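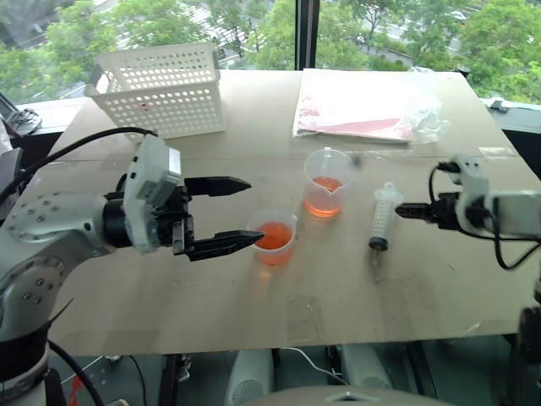 What is a pension?

A pension is money that people get regularly after they stop working, usually because they have reached an age when they want to rest or can no longer do their job. The money has to come from somewhere, and most of it is put aside years earlier.

Why do people need one?

When grown-ups work, they are paid. They use the pay for rent, food, clothes and bus fares. One day they stop working for good. This is called retiring. The pay stops, but the rent and the food still cost money. A pension takes the place of some of the pay.

Some people retire and then live for another 20 or 30 years. That is a long time to go without a paycheck.

Where does the money come from?

There are two main kinds of pension.

The first kind comes from the government. Workers pay a tax out of each paycheck, and the government uses that money to pay people who have already retired. When today's workers get old, the people working at that time will pay for them. In the United States this is called Social Security. Many other countries have something like it, with a different name.

The second kind comes from a job. The worker puts in a little money every payday, and often the company puts in some too. The money goes into a pension fund, which is a very large pot of savings that belongs to many workers at once.

What happens to the money while it waits?

It does not sit in a box. The people who run the fund invest it. Investing means using money to try to make more money. The fund might buy small pieces of companies, called shares. It might lend money to a city that wants to build a bridge, and the city pays it back with a bit extra. The extra is called interest.

Sometimes investments lose money – a company can have a bad year, or close. Funds usually spread the money over a lot of different things so that one bad choice does not spoil everything.

An example with numbers

Samina starts work at the Hanano bakery. Each month she puts $7 into her pension, and the bakery puts in $7 as well. That makes $14 a month.

After one year there is $168 in her pension. After 10 years there is $1,680, even before any interest is added. Most real workers put in a lot more than $7 a month, but the sums work the same way.

Now think about Kosmas, who works at the same bakery. He waits 10 years before he starts. To catch up with Samina he would have to put in much more each month. Her money has also had 10 extra years to earn interest, and then the interest earns interest too. This is called compound interest.

Can you take the money out early?

Usually you can't, or you have to pay extra tax if you do. The rules are there so that the money lasts until the person is old. If Samina wants a new bicycle, she has to save for it in a different place, such as a bank account.

At what age do people get a pension?

It depends on the country and on the kind of pension. Many government pensions start when a person is somewhere in their sixties. Governments can change the age. People now live longer than they did a hundred years ago, so pensions have to be paid for more years, and some countries have moved the age up.

Do children have to think about this?

No. You can't join a pension at work until you have a job. If you know someone who has retired, you could ask what work they used to do and how old they were when they stopped.

Words to know

Retire: to stop working for good, usually when you are older.
Fund: a large amount of money saved for one purpose.
Invest: to use money to try to make more money.
Share: a small piece of a company that a person or a fund can own.
Interest: extra money paid to someone who saves or lends.

Written by Anneli Pelkonen. Last updated 28 April 2018.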